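How do I find out who took the photos in an old college yearbook?

Posted by Nesma Badawi

Hi all! I'm putting together a little history of my aunt's college for our family reunion (she was in the class that finished at Calness just before the old dorms closed) and I've got her yearbook on loan until August. It's 142 pages and I love it, but hardly any of the pictures have a name on them. The candid ones of students in the halls just say "Campus life" and that's it. There's one of my aunt on the library steps that I'd really like to credit properly. I've looked in the front and the back, and the staff page lists an editor and two "photo assistants" by first name only. I wrote to the alumni office three weeks ago and haven't heard a thing. Has anyone tracked down a yearbook photographer before? And if I can't, what do I write under the picture? I'm printing 55 copies, so I'd like to get it right the first time.

Reda Lahlou

Oh, I spent most of last winter on this kind of thing! Skip the alumni office and go to the college library – ask for whoever looks after the archives. The student paper and the yearbook often shared a darkroom, so the same kids shot for both, and newspapers were much better about bylines. When I did mine I went through a whole year of the paper and found the library steps picture's twin, same day, same coats, with a full name under it. The scans I had were only 300 dpi but that was plenty for matching.

Take your own pictures of anything you look at, and write down the box number and the place while you're still standing there. I didn't on my first few trips and I'm still sorting them out. I keep place and date under everything now.

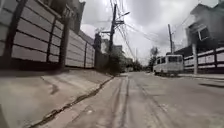
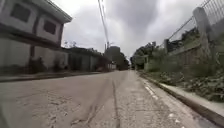

Drorkside, 10/02/2021

Anyway, if you still can't find a name, put "Photographer unknown," then the yearbook title, the year and the page. I'd leave out "courtesy of" unless the college has said yes to you. My library charged a small fee for a clean scan and took nine days.

One more thing, look for a box of contact sheets. Ours had 2,362 negatives listed and somebody had penciled initials on a lot of the sleeves.

Pylyp Semeniuk

just put unknown, its a family book

Dorian Carré

I'd go a bit further than Pylyp but he's right that you don't need to lose sleep over it. Try the class reunion group if there is one. Post the picture and ask who was always carrying the camera that year, people remember that. My mother's class had it worked out by dinnertime, and then argued for a week about who the boy in the background was. Does your aunt remember either of the photo assistants? With two first names and a class list you might be most of the way there. Also check the page edges near the binding, I've seen a credit printed sideways in tiny type down in the fold.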